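Pristevari Home Help – Bedrooms and Bedding

Duvet slides off one side of a low bed and the sheet won't stay smooth

Posted by Carys Beddoe, Tue 18 April

We moved the spare bed into a smaller room and now I can't get it to look made. The duvet is plain gray and drapes over the mattress edges, and the base is white and low, so any crooked edge shows. There is a raised platform of pine planks at the foot, left unfinished, and I have to lean across it to tuck anything in.
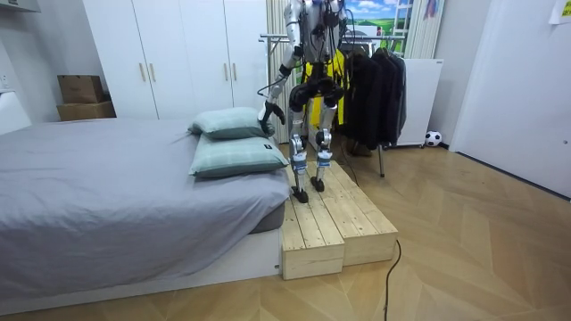 Gray duvet on, white base, pine platform beside the foot.

The sheet underneath is fitted and also gray. I pull it tight at one corner and it wrinkles somewhere else. I also use the bed for sorting clothes, shirts mostly, and would like to know if there is a way to do that without remaking it each time. I don't want to buy a new sheet if I can help it.

Ifor Gronow

Wrong size sheet. Measure the mattress depth and buy deeper.

Cadi Maddocks

I would try a few things before buying one. Take the sheet off completely and start with the two corners at the head, then do the foot. Most people go around in a circle and the last corner ends up short. Smooth from the middle out to the sides with your forearm. You will still get shallow creases and they don't matter under a duvet.

For the duvet, stand at the foot and line up the bottom edge first, then walk up each side and check the drop. If it still creeps, sheet clips work – mine were Barell and have lasted since July.

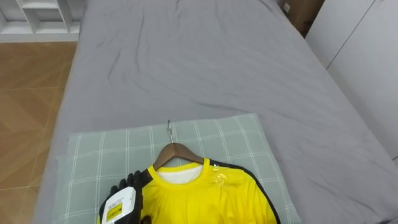 Hywel Beddoe
Forum moderator, Bedding and Laundry

For the clothes, take the duvet off first and work on the bare sheet. A pillow makes a good rest for a shirt on a hanger. The yellow one with black trim is lying that way, on the green plaid pillow, with the hook pointing up clear of the collar. Straighten the shoulders on the hanger before you do the front. When you're done, pull the sheet flat once and put the duvet back on.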